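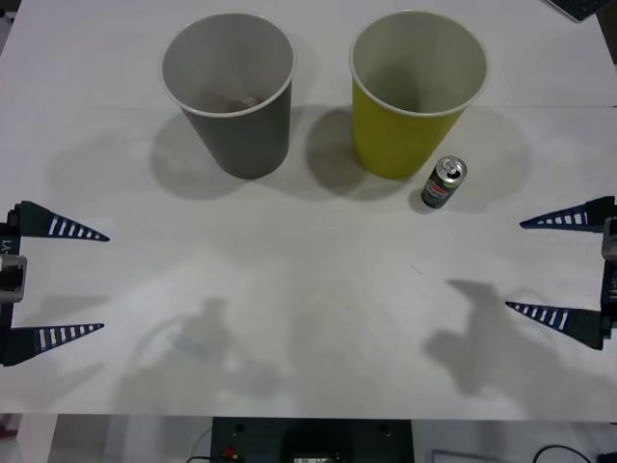 Two cups and a mini Pepsi at the white table.

Okay, so the cups. I promised in the last newsletter that I'd write something about drinks cleanup, and then January got away from me, and now Nathalie Landry has moved my card on Trello into the "overdue" column with a little frowning face. Fair enough!

If you haven't been up to the Irnham room lately, we've switched to paper cups in different colors for get-togethers. The gray ones and the yellow-green ones are my favorites (I'm a yellow-green person, Keegan Cloutier is firmly gray), and it means you can set yours down, go talk to somebody, and still find it again. With plain white cups we were all pouring a second drink and leaving the first one half full, which drove me up the wall.

The small sodas were Zachary Girard's idea, and I admit I grumbled. More packaging, I said. But a small can goes down in one sitting, and I've poured far less flat soda down the sink since we changed over. I still buy one big bottle of ginger ale for the card players, who have their own ways and won't be moved.

Now for clearing up. Please look inside your cup before you toss it. Bits end up in there, crumbs and wrappers and once an earring, and I'd like those tipped out first. Then stack the cups, gray with gray if you're feeling fancy, and put the stack in the trash under the sink. They don't go in with the cans, even though I know they're paper.

Cans go in the big round white bin. Pour out the last mouthful, give the can a quick rinse, and drop it in whole. Please don't crush them! Audrey-Anne Friesen takes them back for the deposit and the machine at the store spits out anything flattened.

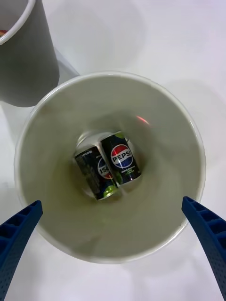 Do I need to pull the tab off before a can goes in the bin?
Leave it on. The deposit machine doesn't mind, and loose tabs just end up on the floor.

The deposit money goes into the snack jar, same as before. We put in 1231 cans last year, which Audrey-Anne wrote on the fridge in marker and which I'm told won't wash off. It bought us the good napkins and a new kettle.

If you can do a can run in August while she's away, leave me a note by the sink. I need 3 people and so far I have Keegan.

Isabelle Beaudoin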